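We use cookies to remember your settings. By carrying on you agree to this. OK | More

Print this page | E-mail this page

The dishwasher robot: your questions

Updated 10/02/2018 by Antonina Semeniuk, staff side, Candudo kitchens

Members have been asking about the trial at the Cuvatville kitchen. Management has its own leaflet, with a lot about "freeing people up". These are the staff side's answers, as far as we have any.

What is the robot meant to do?

Load and unload the dishwasher in our smaller kitchens. Plates, mugs, glasses. It is an arm fixed to a table, so it stays where it is put and the crockery has to be within its reach. Kravets is doing the programming and Sollell, who run the building, have lent the kitchen.

Is it any good?

Depends who you ask. The project update talks about "promising results", and when we asked for the results we were sent the project update again. Yevdokiia Palamarchuk has worked the dish end for years and has watched two sessions. Her view is that it can be very careful with one mug, and that she has never in her life had one mug to deal with.

What does the work look like?

Ordinary, mostly. The kitchen has a butcher-block worktop, white cupboards and the usual clutter you would find in any of ours, plus the arm.
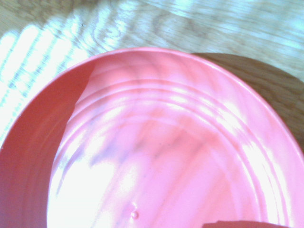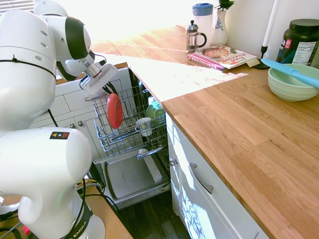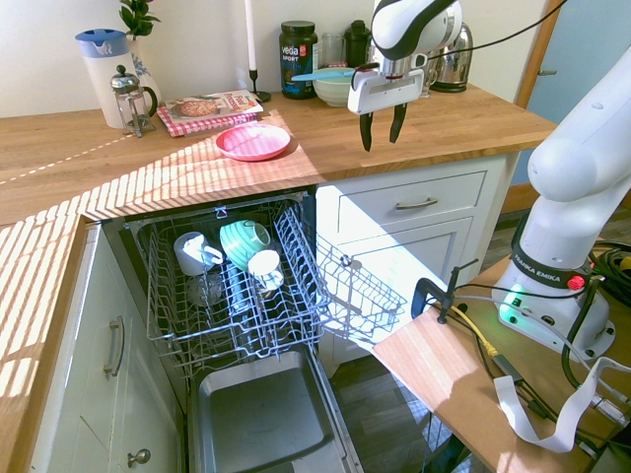 Cuvatville trial kitchen. First picture: the pink plate, close up. Second and third: the arm at the open dishwasher.

Why does a plate need a robot to look at it from that close?

We asked this too. Kravets say the arm needs a camera down by its "hand" as well as the ones watching from the side. Sunlight and shadows are apparently hard going for it. Anyone who has worked a breakfast shift facing a low sun will sympathise, but we were still expected to finish.

Will there be job losses?

We have been told no. We have not been told no in writing. There are 91 of us across the small kitchens and the written promise covers the length of the trial, which ends in March. What happens in the weeks after that is the part we care about, and it is the part the leaflet skips.

What happens to my hours?

Nothing changes during the trial. Our worry is a slower sort of change. Dish work is where a lot of part-timers pick up their extra hours, and if the machine does half of it the hours could go without anyone being "let go". We have asked for dish hours to be listed separately on the rota so that we can see if they shrink.

Who scrapes, sorts and checks?

You do, as things stand. The arm is not being tried out on leftovers, burnt pans or the filter. None of that is in the plan we were shown. It is also the worst of the job -- so if the machine takes the mugs and leaves us the pans, we want that looked at when the grades are reviewed.

Is it safe to work next to?

Staff are to stay out of its reach while it is running. Know where the stop control is before you start a shift there, and ask to be shown if you haven't been. We have asked for the risk assessment and will put a copy on the noticeboard when it comes. Don't step in to rescue a falling glass.

Can I refuse to help train it?

Yes. Helping is paid at your normal rate and is voluntary. If a supervisor puts it to you any other way, tell Antonina. We also think that people who teach a machine their job should get more than the normal rate, and management has said it will "reflect" on this.

Are staff being filmed?

The cameras are pointed at the work area. We have asked how long recordings are kept and who at Kravets can see them. The first answer was vague, so we have asked again.

Are you against it?

Several of us have bad wrists and would be glad to see less lifting and stacking. If it can do that, fine -- show us the figures and put the promises on paper. We have had neither so far.

How do I add a question?

Put a note in the box by the staff lockers, or catch Yevdokiia at the end of the early shift. Names are left off.

Related items
Rota changes: what notice you should get
Wrist and back pain: how to report it
Notes from the last meeting with Sollell
Ordering new gloves and aprons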